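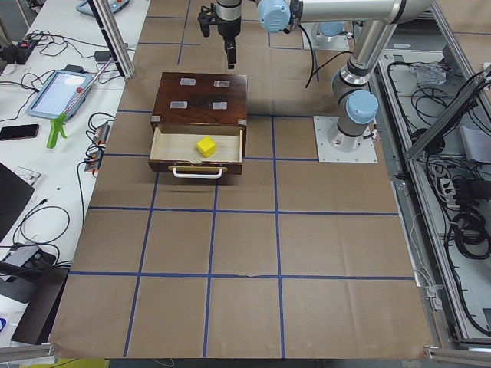
The drawer task on the gridded table, with the yellow cube in the open drawer and the gripper above the chest.

Progress report to Workstead, second period
Prepared by Hicham Kettani
January 17, 2022

Hello all, and thanks for being patient with me over the holidays. I promised you a proper write-up of the drawer work and I've got plenty to tell you, most of it good and one bit of it rather annoying (more on the handle further down).

A quick reminder of what you're paying for. The project is called Flarkau, and the question is whether an arm can learn a job made of several steps from a fairly small pile of human-guided runs, if we're clever about how we lay out the practice. The job we settled on in August is the one with the little wooden chest: get the drawer open, deal with a yellow cube, get the drawer shut again. It sounds like nothing. My mum asked me what I was doing at work and I could hear the disappointment down the phone. But opening a drawer and picking up a block want very different things from the same arm, and joining the two up is where most of our failures used to live.

What we've done since the last report

We finished collecting the guided runs. The final tally is 467, which is fewer than I'd put in the original plan, and I'll come back to that in the money section. Every run is stored with the joint positions, the gripper opening and the view from the fixed camera, and Ait Ali's people have been through the lot and cut out the pauses where whoever was driving stopped to think. I was dreading that job and they did it beautifully!

We also changed how we place the chest. In the first period we put it down wherever looked sensible, and of course we all have the same idea of sensible, so it kept ending up in nearly the same spot facing nearly the same way. Now the brown paper is taped out into squares with blue masking tape and we draw the square from a shuffled list before each run. It's a dull fix and it has made more difference than anything else I've tried. The arm used to reach for where the chest usually was. With the spread-out runs it goes where the chest is, at least for the squares in the middle of the table.

The method, in brief

I won't drag you through the maths. The short version is that we train one model on whole runs, but we give it a small extra signal telling it which stage it's in: reaching, pulling, picking, placing, pushing. A second, much smaller model guesses the stage from the camera view. In my first version the stages were worked out from the clock, so if the pull took longer than usual the arm would cheerfully let go of the handle and go hunting for a cube in a drawer that was still half shut. You can imagine. Guessing the stage from the view costs us a little speed and it means a slow pull is just a slow pull.

Pruko, our planning software, still handles the safe limits for the arm and the big moves between starting positions. I'd hoped to drop it by now. I haven't, and I've stopped feeling bad about it, as it saves me writing the dullest part of the code twice.

Results so far

We ran 200 trials of the full job with the stage signal switched on. I've sent the spreadsheet separately and would love it if somebody other than me read it with a suspicious eye. The things I'm happy to stand behind:

Opening the drawer is in good shape. When it goes wrong it's nearly always a missed grip on the first reach, and the arm now backs off and tries again, which the old version never did.

Picking the cube out of the open drawer works well when the cube is near the middle of the drawer floor. Once it's tucked against a side wall, the fingers don't have room to get down either side and we get a lot of nudging. I had one trial with 7 nudges in it. I let it carry on out of curiosity and it did get there in the end, bless it.

Shutting the drawer is the weak spot. The model pushes on the front panel a bit off centre and the drawer goes in crooked and sticks. We've got runs showing a correct push, but I think there are too few of them where the arm starts from an awkward place. That's a gap in what I asked people to collect, so it's on me.

Switching the stage signal off makes everything after the opening step clearly worse, and that's the comparison I cared about most. I'm not going to quote you one tidy headline number yet. The two sets of trials weren't done with quite the same spread of squares, and I want to redo the switched-off set before I put anything in a paper.

The handle

Right, the annoying bit. The handle on the drawer is a white bar with brass-coloured fittings at the ends, and under our lights the fittings catch a glare at certain angles. The small model then decides the gripper has already closed on something. We lost the better part of a week working that out, and most of that week was me blaming the training code. For now I've moved one lamp and added some brightness changes to the training pictures. It's helped. I'd still like to try a couple of different handles next period, partly to see whether the model has learned "handle" or has only learned this particular one. I have a nasty suspicion about the answer.

Money and time

We're inside the budget. Collecting fewer runs saved us driver hours, and I'd like your okay to move that money over to the handle tests and a second chest with a stiffer drawer. No new kit for the arm is needed. The timetable has slipped by 5 working days, all of it down to the glare business, and I don't expect it to move the final delivery.

What's next

First, the repeat of the switched-off trials on the same shuffled list of squares. I want that done before anybody touches the model again, me included.

Then a fresh batch of guided runs just for the shutting step, starting from bad positions on purpose. Ait Ali have said they can lend us the same two drivers, which would be lovely as they've got very good at it.

After that, the handle swap, and if the stiffer chest arrives in time I'll squeeze in a first look at that too. The squares at the far edge of the table are still a problem and I haven't decided whether to fix them or just say plainly in the write-up that we don't cover them. Opinions welcome!

Things I need from you

A yes or no on moving the driver money. A name for whoever at Workstead should get the data once it's cleaned up, and whether you want all the runs or only the ones we trained on. Also, the reporting form still asks for "units shipped", and I've put a dash in that box again.

Happy to talk any of this through on a call, mornings are best for me.

Hicham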